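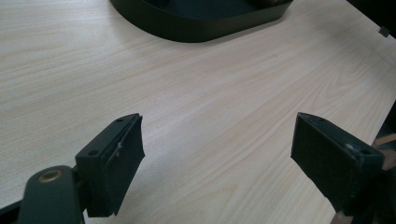
Pale tabletops are back in the workshop and the home office, and most of them are laminate. The reasons are practical. A printed wood grain hides fine scratches, costs less than veneer and needs no oil. Its weak point is the edge, where water gets under the surface layer and lifts it.

Cistwood, which supplies tops to furniture makers, changed its edge glue in April. The company now quotes 14 days between pressing and shipping – long enough, it says, for the bond to reach full strength. Lammers ships sooner but adds an edge strip 2 millimeters thick, which stands up better to knocks.

Finish matters as much as construction. A high gloss shows every fingerprint under a desk lamp. A low sheen scatters the light and is easier on the eyes, though it holds pencil marks a little longer. Wipe with a damp cloth and mild soap, then dry along the seams. Scouring powder dulls the surface for good.

Small trays and tools with hard bases should have felt pads. Grit caught under a rim will scratch a top long before the load limit, 100 pounds on the Kakevell desk, becomes a concern.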